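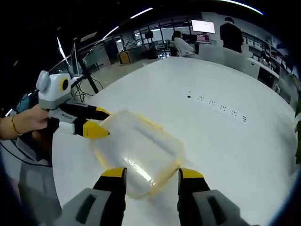
plendeo_pat wrote:
Right, I need a sanity check on food boxes before I chuck the lot. I've got a cupboard of plastic tubs that have built up over years and half of them smell of old curry even after a hot wash. The ones I'm keenest to keep are the frosted clear sort with rounded corners and that pale yellow tinge at the rim, because they stack nicely and I can more or less see what's in them. Is the smell fixable or do I give up and buy glass?

jokness457 wrote:
Fixable! Bicarb paste, leave it overnight with the lid off, then a rinse. I did a whole batch of mine in November and they've been fine since (well, bar one that had kimchi in it, that one's beyond help).

Huang wrote:
Disagree, sorry. Bicarb works for a week and then the first warm day it's back. Plastic soaks it up. I went over to glass and I'm never going back.

jokness457 wrote:
Glass weighs a ton though, and I've dropped two on the kitchen tiles. Not fun at 10 at night in socks.

plendeo_pat wrote:
That's my worry, I carry mine to work on the bus. How do you dry yours, by the way? I've been putting them upside down on a tea towel and they stay damp inside for ages.

Plalitz wrote:
Lay them on their side, like the one up top. Air gets in and the drips run out of the open end. Also put them on a sunny windowsill for an afternoon, it does more for the smell than bicarb ever did for me.

Huang wrote:
Sun makes them go brittle!! Mine cracked along the corner.

Plalitz wrote:
One afternoon won't hurt, I don't mean leave it there all summer.

plendeo_pat wrote:
OK, going to try the windowsill first and the bicarb on the worst ones. The orange-stained ones can hold screws in the shed. Will report back once I've had curry in one again.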